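Notebook, breakfast table work
8 June 2019

Started the morning by reading again my own notes from last week, and I found that I had written "put the things back as before" without writing what was before. So today I write more, even if it is boring. Hamish Urquhart will use the same table when I am away in August and he should be able to lay it without telephoning me.

The purpose is still the small breakfast setting for the Gerkora leaflet. They want a table for one person, with not much on it, and they want to choose between versions. The budget for tableware is 577 and I have promised to stay inside it. The bigger sum of 966 is for everything together, also the cloth and the printing, so it must not be mixed up with the first one. I mixed it up already once in an e-mail to Moffat and had to write again.

First hour: cloth. The black fabric came from the bag with hard fold lines. I steamed it from the back side, slowly, and the lines became softer but they did not go away. I do not think more steam will help. It has to hang for some days. Hamish says that a heavier cloth would fall better and he is probably right, but the heavier one from Trusard is sold only in a full roll and we have no place for a full roll. I leave this question open.

Second hour: the table top. I wiped it with a damp cloth and then with a dry one, always along the grain. There was a sticky ring from old jam which did not want to leave. Warm water and a drop of washing-up liquid, wait five minutes, wipe again. No scraping, please. The last person who scraped left a mark, and I can still find it with my finger.

Then I laid out the things in the order in which I think a person takes them in the morning. I tried two orders before lunch and the second one is better.
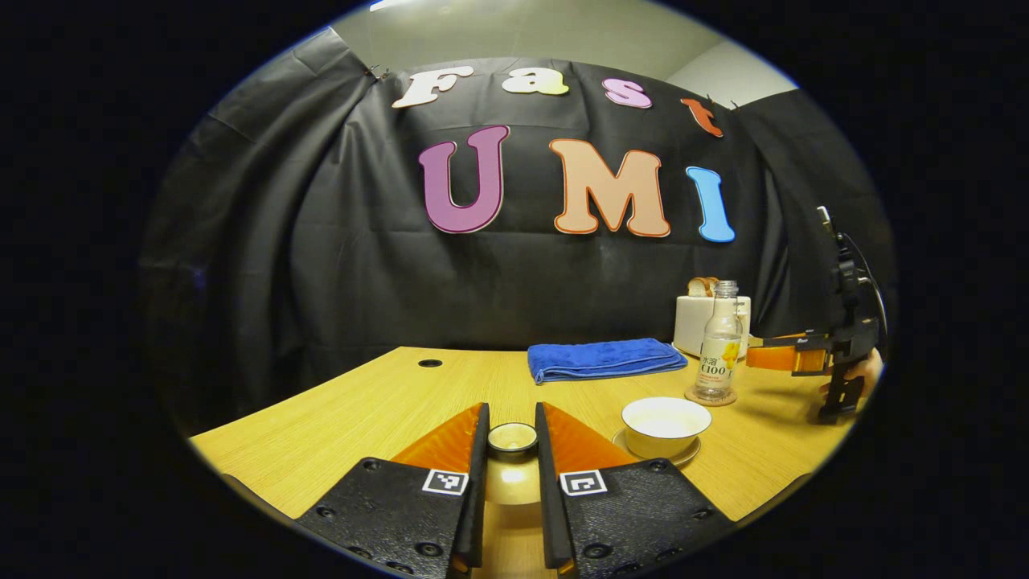
The question of colour took me more time than I planned. I had thought that a breakfast setting must have a warm colour in the textile, yellow or a quiet red, and I had a mustard napkin ready for this. But the table top is already honey-yellow and the mustard disappeared into it. The royal-blue towel, folded to a neat rectangle and put at the back, does the work much better, and it also gives the white bowl in front of it something to stand against. The thin gold rim of the bowl goes well with the wood, so I keep this one and its saucer and send back the grey set. The toaster is white too, but it is boxy and the bowl is round, and I find that they do not fight. With bread in the slots it looks more like breakfast and less like a shop shelf. The citrus drink with the C100 label is the only thing with strong printing on it, apart from the sign behind, and I am not yet sure if Gerkora will accept a label. I must ask. Under the bottle I want a coaster in any case, and the tan cork one is good enough, no need to buy another.

About the towel, a practical note. Terry cloth must be folded with the loose edges to the inside and the closed fold to the front, or it looks like laundry. I fold once in the long direction, press with both hands flat, and then fold again. Do not iron it, because the loops go flat and then they stay flat. If it has a crease from the cupboard, shake it well outside the door and begin again.

About the bread. I used ordinary white sliced bread from the shop at the corner. Fresh bread is too soft and bends, bread from yesterday stands straight. So buy it one day before. The slices should come up from the toaster by the same height, more or less, but if they are perfectly equal it looks strange to me. Crumbs: empty the tray every evening, also when the toaster was not switched on, they fall anyway.

After lunch Hamish tried his own arrangement, with the bottle far to the left and the saucer taken away. Without the saucer the bowl looked lost. The bottle at the left was not bad, but the person who sits down would have to reach over the bowl. We went back to my order. He wants to write down that he was not convinced, so I write it: Hamish was not convinced.

Spent until now on tableware: nearly 77, with the postage. It is less than I feared. Ralo has offered a spoon and a small knife from the same series as the bowl, also with the gold edge, and I have asked for the price of single pieces.

To do:
Let the cloth hang, look again in three days.
Ask Gerkora about the label on the bottle.
Return the grey set, the box is under my desk.
Buy bread the day before the next session.
Write the laying order on a card for Hamish, in large letters.

Stopped at half past four. Bread thrown away, towel back in the cupboard, bowl and saucer washed by hand and not in the machine because of the rim.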